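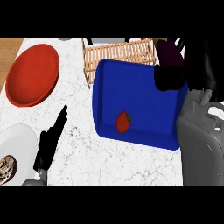 Red-orange plate and wooden dish rack on a white marble countertop.

Riltura Silk Bow Tie, Self-Tie, Adjustable
Item 159-R

The Riltura is a self-tie bow tie in woven silk with an adjustable neckband. It is supplied untied and flat. It is cut in the butterfly shape, with a flared end, a narrow waist and a second flare where the blade meets the band. The shape is symmetrical on both sides, so either end can be used as the active end.

Construction

The shell is a plain-weave silk, cut on the bias. The interlining is a light brushed cotton, sewn into the seam allowance along the full length of each blade. Fused interlining is not used in this model. A fused tie holds a crease after a few wearings and the crease shows in the front wing. A sewn interlining recovers better when the tie is hung up overnight.

The blades are sewn inside out, turned, and pressed with a low iron. The edges are left with a slight roll. They should not be pressed flat at home.

The neckband is a separate piece in the same silk, joined to the left blade by a metal slider and hook. Sizes are printed on the inside of the band.

Specifications

Shape: butterfly
Shell: 100% silk
Interlining: 100% cotton, sewn in
Neckband: adjustable, hook and slider
Printed size settings: 8
Ends: square
Finish: matte
Colors: black, navy, bottle green, burgundy
Assembly: Meltden workroom

Setting the size

Measure the neck with a soft tape where the collar sits. Move the hook to the matching number on the band. If the measurement falls between two settings, use the larger one. The numbers refer to neck size and match the collar size printed in most dress shirts.

A band set too short will pull the knot into the collar points and narrow the wings. A band set too long gives wider wings that droop at the ends. Change the setting by one step at a time and tie again before judging the result.

Tying

Hang the tie around the neck with the left end slightly lower than the right. Cross the left end over the right, bring it up behind the crossing and pull snug. Fold the right end at its widest point to form the front bow and hold it level at the collar. Drop the left end straight down over the middle of the fold. Fold the left end back on itself and push it, fold first, through the loop behind the front bow. Tighten by pulling the folded parts on both sides. Pulling the loose ends will undo the knot.

The finished bow has one folded wing and one loose end on each side. A small amount of unevenness is normal in a hand-tied bow.

Collar compatibility

Suitable for turndown collars with a stiff or semi-stiff stand. For wing collars, see the Worbridge, which has a fixed-length band without a visible slider. The Vasylenko is the same fabric in the straight batwing shape and takes up less room at the knot.

Care

Dry clean only. Untie after each use. Remove wrinkles with steam held clear of the fabric, and let the silk cool before handling. Blot spills with a dry white cloth. Water leaves a ring on silk and should not be used for spot cleaning.

Ordering

Price: $51
Replacement hook and slider set: $11
Burgundy is out of stock until August. Ties can be returned unworn with the paper band in place.

Page updated 2021-05-07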